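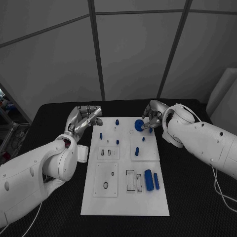 The board partway through, with one of the blue gears up on its edge.

I have been working on gear boards for most of the year, and the white one is the version I like best so far. A few readers asked for notes on how it goes together, so I am putting them down before I change the design again.

The idea is simple enough. There is a flat white board, a set of blue parts, and some clear plates. The parts go on the board in a certain order. Thin outlines on the surface mark spots for parts. I started calling the design Fuvberg when it was only a folder of drawings, and the name stuck.

Earlier boards had no outlines at all. I thought the pegs would be enough of a guide, and for me they were, but I had drawn the thing. When I handed the first board to other people they kept putting parts down in odd corners and then waiting for me to say something. So the second version got outlines, drawn too heavy, and it looked like a parking lot. On the white one I went with a thin line. You can see it when you lean over the board and mostly ignore it when you don't.

The layout is a long rectangle. I tried a square first and found I was always reaching over one part to get to another. With the long shape there is a far end and a near end, and I can work down from the far end. It also fits on the shelf upright, between the box of spare parts and a stack of old Wallora catalogs I keep meaning to throw out.

I printed the blue parts myself. The color was not a big decision. I had most of a spool of blue left from another job and I wanted to use it up. It does show up well on white, and I have stayed with it for that. The clear plates I bought already cut, from a small shop called Eshun that sells offcuts by the bag. A bag holds 25 pieces in mixed sizes, and I went through two bags before I had a full set with clean edges.

The clear plates are the part I would do differently. They look good and they let you see the board underneath, which was the point. They are also easy to lose. Set one down flat on a white surface and look away, and you will be patting around for it a minute later. I have thought about tinting them, or putting a small colored dot in one corner. For now I just try to put them back in the same place every time.

The black table helps more than I expected. I used to do this on a light wood bench and the edge of the board would more or less vanish under the lamp. Against black, the board is easy to see from across the room. The surface has a fine texture, too. If you have a slick table, I would put something textured under the board before you do anything else. Chasing a board around with one hand while the other holds a gear gets old fast.

Now the gears. These took the most test prints by far. The first ones were too tight and I had to press hard enough to bow the board. The next ones were so loose that they leaned. I ended up changing the hole by tiny amounts and printing again, and I kept a log of every part I made for this board, good and bad. The log stands at 302 entries. Most of those are small pegs, which print fast, so it is less plastic than it sounds like. The bad ones are in a coffee can.

What fixed the lean in the end was the length of the hole, so the gear has more to sit on. I had been fussing with the width for weeks. I wrote "LENGTH" on a piece of tape and stuck it to the printer. 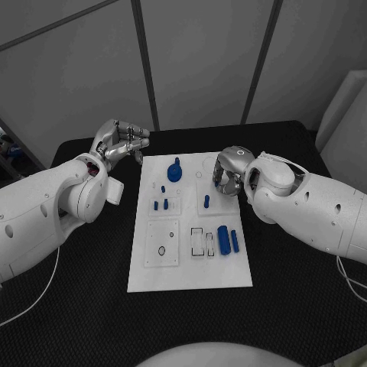
A gear near the top center, two outlines to the right of it, and a clear plate with two pegs farther down.

On the order of work, I go with the small pegs first, then the gears. A peg is easy to set straight when there is nothing beside it. Once a gear is down, its teeth are in the way of your fingers, and a peg that could have gone in with two fingers now takes a lot of fiddling. I know one person who does it the other way and likes it fine, so take that for what it is worth.

Gears I pick up by the rim. I used to pinch them flat, top and bottom, and then I had to let go of the bottom before the gear was anywhere near its place. Holding the rim leaves the hole clear so you can line it up. Bring it straight down. If it stops partway, lift it off and start over. Turning it while pushing will scrape the inside of the hole, and after that the fit is never as good. I ruined 9 gears learning this.

The spacing between outlines matters when the gears are different sizes. If two circles are close together, the gears are meant to meet there, and the second one has to be turned a little until its teeth drop in. If you force it you will chip a tooth. Mine chip at the tip first, and the gear will still turn with a chipped tooth but it clicks.

Cleaning is not much work. Blue dust from the prints gets on the white board and leaves faint smudges, mostly around the holes. A damp cloth takes it off. I keep the cloth away from the clear plates, which scratch if you look at them wrong, and use a soft glasses cloth on those.

For storage I have a shallow tray with a lid, sold under the name Cosa, with 3 sections. Pegs go in one, gears in another, plates in the last with a piece of felt between each - the felt is cut from an old placemat. It all fits with the lid closed as long as the biggest gear lies flat.

Things I still want to change: the shortest peg could be a bit taller, as it is hard to grip when it is next to a gear. The slot-shaped outline should be a little darker. I would also like to round the corners of the board, which are sharper than they need to be.

I am hoping to have the next version cut in August. If you want the drawings for this one, leave a comment and I will put the files up once I have cleaned out the layers I no longer use.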